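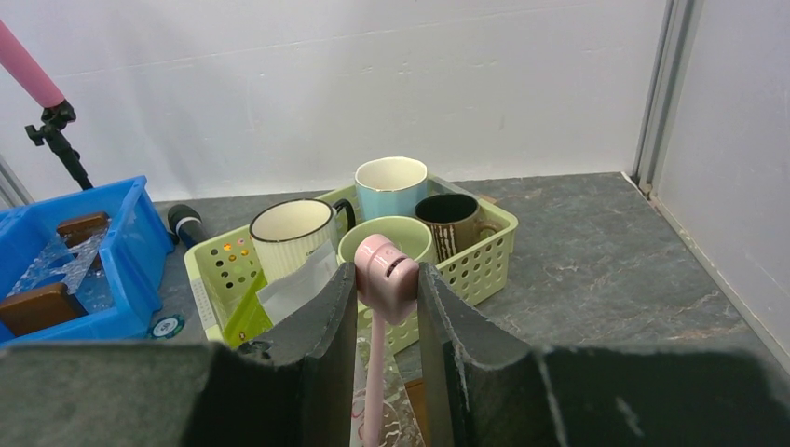
Mugs of different families can share one basket. The toothbrush has its home elsewhere.

A basket for the cups, a box for the rest

When I moved to Skukent I had two suitcases and one mug. I washed the mug, I dried it, I drank from it again. It lived beside the kettle and I never had to think about where it was. Six years later I opened a cupboard in July to look for the sieve, and a mug came out first and broke on the tiles. Behind it there were more mugs, standing inside each other, and behind them a toothbrush still in its plastic.

I put the toothbrush on the table and looked at it for a long time. I had bought another one the same week.

This article is about small things of the house, the kind which are too useful to throw away and too small to have a place. Mugs are the largest of them. After the mugs come torches, blocks of wood, toys, coins, tubes of something. In my mother's language we have one word for all of this together, and it is also the word for crumbs. I have not found an English word which is as good.

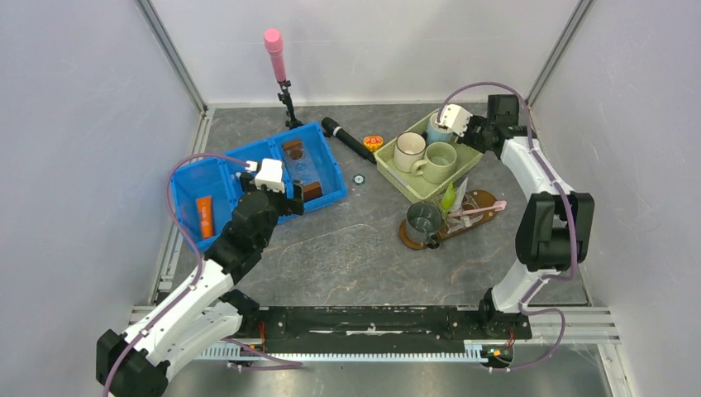
Words: the Bavix home pages

I began with the mugs, as they break. For many years I believed a mug must hang on a hook or stand in a cupboard with a door. I had hooks once, under a shelf, and each time I wiped the worktop I hit my head against the same blue one. A cupboard is better for the head, but you see only the front row, and the back row becomes a kind of museum.

A low tray or basket with holes in its sides is a more modest solution. The light green one in our pictures is plastic, and the mugs stand in it the right way up, close together but with their rims in view. You take the one you want and you don't need to lift its neighbour. You can also carry the whole basket to the sink, wipe under it and bring it back, and this takes less time than to read this sentence aloud. Mine came from Gultuleck, the hardware shop behind the bus station, where such baskets are kept on the lowest shelf with the flowerpots.

Please do not fill it to the last centimetre. If the handles push against each other, somebody will pull, and then you have the tiles again. I turn the handles outwards when I remember it.

I am often asked if mugs should match. I had a matching set one time, white, a gift from my office. Everyone at my table lost their mug in five minutes and drank from the wrong one. Now I have pale green, light blue, cream with ribs, and every guest knows which tea is theirs. The green one is asked for most. The light blue has a gold rim, and for this reason it should stay out of the microwave, a thing I learnt with an older cup and a loud noise.

For the mug which is in use during the day I like a wooden rack, quite low, placed in front of the basket. It was sold to me as a mug rack but it accepts other guests. On the same rack you may see a pink toothbrush and a clear plastic cup. I would not keep a toothbrush there for always! For one afternoon of sorting it is a good place, raised up from the worktop, where you cannot forget it.

Now the crumbs. I took everything out of the two kitchen drawers and put it on a flat grey surface, with nothing else on it. I advise you to choose one plain colour to sort on. On a patterned tablecloth a coin disappears at once, and a black torch on a dark table is also difficult. On grey they lie clearly and you can be strict with them.

I wrote down what was in my drawers and stopped when I came to 100. The list included a torch, rubber bands, a round toy in orange and yellow, keys to a flat where I do not live any more, and a small disc like a coin with a teal edge. I still cannot say what this disc is for. I have asked at work.

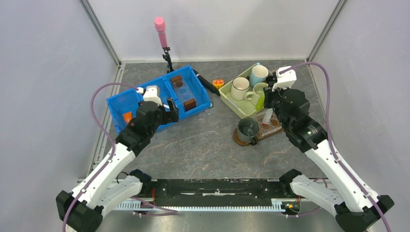
Pictures: Tetteh

For things of this kind I use a bin with a wall in the middle. A bright blue one is practical, as you find it quickly even in a full cupboard. The rule I made is very simple. One side is for things that belong to something else, and the other side is for things that are complete alone. In the blue bin you see here a small orange block has one compartment to itself, and the brown wooden blocks are together in the other. With only one compartment, I promise you, it is a soup by the end of the week.

I keep the wooden blocks. They go under the leg of the washing machine, they hold a window open, they make a hot pan stand a little higher. One of mine has a hole in the top and it holds a pencil quite well. When visitors ask why I need pieces of wood in the kitchen I show them the window.

Plastic packaging is a harder question. It is clear, so you do not see it, and it stays in the box for months under the other things. I had three crumpled sheets in one drawer, and each time I believed I was looking at an empty bottom. Take them out first. A clear plastic cup is a different matter and can be washed and used for small objects, but it must stand upright or it is only one more thing which rolls.

Chocolate should not go in this bin. I know that many people hide it among the tools, as I did also, in a glass jar. The whole family knew.

At the end of the afternoon the basket was on the worktop, the bin was in the cupboard where the mugs had been, and there was a free shelf. I left it free. In the evening I found the sieve, in the oven.

A first version of this article appeared in the printed issue 444.

COMMENTS (4)

teapot_lane
I also had the museum in the back row. Found a mug from my first job, with the spoon still in it.

Morwen K
Disagree about the gold rim mugs, I keep mine wrapped. But the handles outwards idea is good and I did it straight away.

greyworktop
Could the disc be a trolley token? Ours has a coloured edge too.

hookfan
Hooks are fine if you are short.

MORE FROM HOME
The drawer under the oven and what lives in it
Tea towels: how many is too many
We asked 2,000 readers where they keep the torch
A wooden rack, oiled and as good as before

Search Bavix
Type a word, e.g. basket
Go
All sections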